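Stullel Packaging, Kirnberg works
Staff and Management Forum
Minutes of the March meeting

Held in the upstairs canteen, 2.15 pm

Chair: Bohdana Zhuravel (production office)
Minutes: Miroslava Zhuravel (packing hall, days)
Also present: staff representatives for the cutting room, rolling tables, packing hall and stores; the maintenance lead; the night shift representative; one visitor from the Olten works
Apologies: McGrath (purchasing), first aid representative

1. Minutes of the last meeting

Agreed, with one correction. Under item 4 the new racking was said to be for stores. It is for the cutting room. The correction has been written into the file copy.

2. Matters arising

The lockers by the loading door have been repaired except for the bottom row, where the hinges are on order.

The canteen hot water is still unreliable before the early shift. Maintenance will look at the timer. The night shift representative asked for this to be done before the next meeting, as it has now been on the list for three of them.

3. Foam inserts: moving work to the robot cells

The Chair reported that two cells are now handling foam sheet for the insert line and that the plan is for the rest of the single-sheet rolling to follow in stages. Layered inserts and anything with a glued edge stay on the hand tables. There are 13 people on the rolling tables across the shifts. The Chair confirmed again that no jobs are being cut as part of this work and that the written statement on the noticeboard still stands.

The rolling tables representative said that people had read the statement but wanted to know what it means after the end of the year. A job being kept is one thing, and being kept on the same grade and the same hours is another. Several people on the tables have arranged childcare around the present start times.

The Chair said grades are protected for anyone who moves. She could not give the same promise on hours. Anyone asked to change shift will have a meeting first and can bring a colleague.

The representative asked for this in writing. Agreed.

ACTION: Bohdana Zhuravel to put the position on grades and hours in a letter to each person on the rolling tables.

4. Training places

There are 7 places on the cell operator course. It runs for 5 days, in working time, at the Olten works. Travel is paid. Names are to be given to the production office by the end of the month.

The packing hall representative asked whether the places were for the rolling tables only. The Chair said the tables have first call and any left over will be offered to the rest of the site.

The visitor from Olten described how the course is run. The first part is stopping, clearing and restarting a cell safely. After that people learn to set grip positions and check the first pieces of a batch. No computer background is needed. She said the people who had done best at Olten were those who had worked with the material by hand, because they could tell from the way a sheet sat whether it would hold.

It was asked whether someone who tries the course and doesn't like it can go back to the tables. The Chair said yes, for as long as there is table work to go back to. The night shift representative asked for it to be minuted that this was not a full answer.

The grade for a trained operator is one above table work. It is paid from the first full week on a cell and not from the date of the course. The rolling tables representative objected to this and will raise it separately.

5. Wrists and hands

A short paper from the rolling tables was taken as read. In the last staff survey 84 forms came back from across the site, and sore wrists was the complaint raised most often by people on the tables. The representative said that if the cells take the heavy repeat work then that part of it is welcome, and she did not want the minutes to read as if everyone was against them.

She also pointed out that what is left for the tables is the awkward work. If the easy rolls all go to the cells, people will spend the whole shift on layered inserts, which are harder on the thumbs. She asked for rotation between tables, cells and inspection.

The Chair agreed in principle. The maintenance lead said rotation would only work once there are enough trained people on each shift.

ACTION: Rolling tables representative and production office to draft a rotation for days first. Nights to follow.

6. Report on the cells
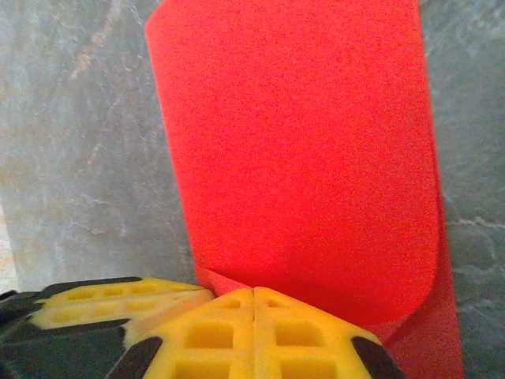 Maintenance has been going through the grip settings for upright rolls. The foam is soft and marks if it is held too hard, and if it is held too lightly the roll opens. The pads on the cell grippers are on the weekly check list and a spare set is kept in the tool crib. On the red sheet the point to watch is the free outer edge, which curls back into a rounded lip with one of the yellow pads sitting under it, close in at the base of the roll. The rolling tables representative said that on the tables they would turn that edge in with the side of the hand before letting go, and asked if the cell could be set to do something similar. Maintenance will try it with her at the cell during a quiet hour.

She asked whether this would count as training time or as table time. The Chair said it would be paid as normal and would not be set against her output for the day.

The night shift representative said that when a cell stops at night there is often no one on site who is allowed to reset it. People stand waiting and are then asked about the low count in the morning. He asked that stopped time be logged separately from the shift's own figures. Agreed without discussion.

ACTION: Maintenance lead to add a stopped-time column to the shift sheet.

ACTION: Maintenance lead and rolling tables representative to look at the outer edge and report back.

7. Any other business

Stores asked that offcuts from the cells be put in the same cages as offcuts from the tables. At present they are being left in boxes by the door.

The cutting room asked for notice when the cells are being moved or reset, as the aisle is blocked and trolleys have to go round by the yard.

The name of the insert line on the new job tickets is spelt two different ways. Production office to correct.

8. Next meeting

Same room and same time next month. Items for the agenda to Miroslava Zhuravel, on paper or through the box outside the canteen.

The meeting closed at 3.40 pm.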